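Trolludo hand add-on now open for trial bookings

Budo has started taking trial bookings for the Trolludo, its jointed-finger hand for light robot arms. The kit comes with the hand, a wrist adapter and a software license for 2 arms. Trials last 10 days and cost $375, which comes off the price if you buy.

The main selling point is handover. The hand closes when it feels a person offer an object and keeps its grip light until the person lets go. Drink bottles are a fair test, as they are smooth and the weight shifts when they tilt. Ayodele Akande ran the sessions for us on a green board set on the floor, with a person passing orange bottles to the arm. 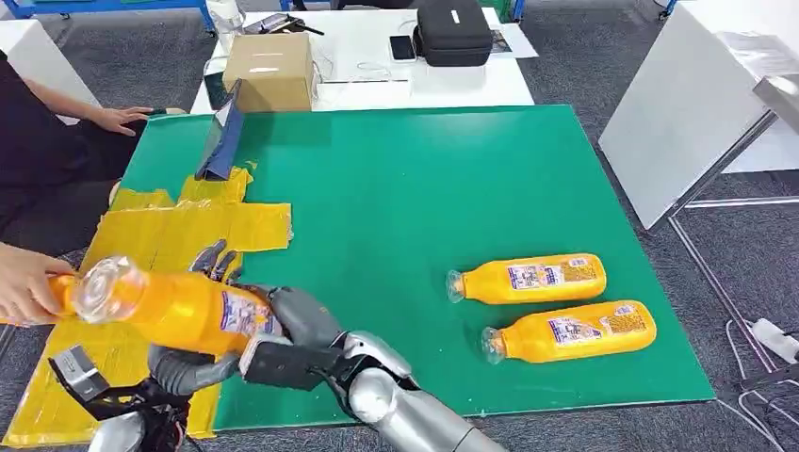

What we thought

Setup took most of a morning. The adapter fit our arm without changes, but the manual skips the step where you set the payload, and we had to call MacKinnon, the dealer, to get it. The rubber finger covers wear out and are sold as a spare part.

Grip settings are saved per object. We would like a way to copy them between arms, and Budo says that is planned for February.

The Kesora gripper is cheaper by over $800 and is still the better buy for plain pick and place work. To book a Trolludo trial, contact the MacKinnon sales desk and ask for the handover kit.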